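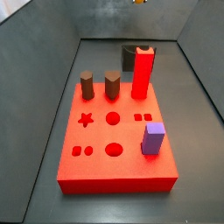 **Handum toy library finds a new home above the old bakery**

Aug 14, 2023

Families in Handum who have been wondering where the toy library would end up can stop wondering, as the keys to the rooms above the old Takács bakery on Denov Street were handed over last week and the first boxes have already gone up the stairs.

The library has been without a proper base since February, when the lease on the church annexe ran out and the building was promised to a dental practice. For the past few months it has been run from Rahel Eder's front room and, when the weather was kind, from a pair of trestle tables beside the duck pond. Regulars have been very good about it, and more than one has been seen pushing a pram home with a doll's house balanced across the top, but it was never going to do for another winter.

"I've got quite fond of having people knock on the door at teatime asking for the farm animals," said Ms Eder, who started lending toys out when her own two children were small and has somehow never stopped. "But my husband would like to see the carpet again, and I think he's earned it."

The new rooms are bigger than anything the library has had before. The larger one looks over the street and gets the sun until mid-afternoon, and will be set out with low shelves that little ones can reach for themselves. The smaller one, where the Takács family used to keep their flour and their wedding cake stands, will be for storage and mending. There is a sink, a kettle, and a window seat which several parents have already laid claim to for feeding babies.

At the last proper stocktake there were 146 toys on the books, from wooden trains and dressing-up clothes to puzzles, shape sorters, skittles and a much-loved ride-on tractor that has been through three sets of wheels. A few have gone astray during the move, as you might expect, and anyone who finds a piece of the big floor jigsaw down the back of the sofa is warmly asked to bring it in, with no questions and certainly no fines.
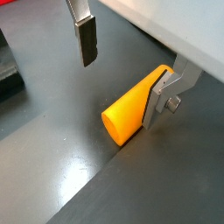

Borrowing will work much as it always has. A family can take home two toys at a time and keep them for 17 days, an odd number that goes back to the very first year, when Ms Eder found that a fortnight always seemed to end on the day everybody was at swimming. She has tried to tidy it up to three weeks more than once and been talked out of it each time.

Yearly membership stays at the same price as last year, and the library will go on waiving it quietly for anyone who would find it a stretch. There is no form to fill in for that – just have a word at the desk. Grandparents and childminders are welcome to join in their own right, and so are families from the villages, who can ask for toys to be sent over on the Wednesday bus if they can't easily get into town.

Help with the fitting out has come from several directions. Kuvomico, the shelving firm on the Denov Street trading estate, has given a run of units left over from a shop order, and two of its joiners gave up a Saturday to trim them down to toddler height. The Takács family, who still own the building, have painted the stairwell a cheerful pale green and put in a second handrail lower down for short arms. Old Mr Takács, who baked downstairs until his knees gave out, came to have a look at the work and stayed for most of the afternoon telling the painters about the bread queue in the snow.

There is one drawback, and Ms Eder doesn't pretend otherwise. The rooms are up a flight of stairs, with no lift. Anyone who can't manage them, or who has a double buggy and a sleeping passenger, can ring the bell at street level and someone will come down with the catalogue and carry things to the door. A ground-floor cupboard for returns is being talked about, although that depends on the tenant who takes over the bakery itself, and no one has signed for it yet.

The mending table will be back too, which will please the people who used to turn up for that and nothing else. It is a sociable hour with glue, needles and a biscuit tin of spare buttons, and you needn't be handy to come along. At the moment it is short of wood clamps, small paintbrushes and somebody who understands musical boxes.

The library hopes to open its doors on the first Saturday in September, from ten until one, with tea, squash and a table of outgrown toys going for pennies. Members who still have things at home from the duck pond days are asked to hang on to them until then, as there is nowhere to put them while the shelves are being fixed to the walls.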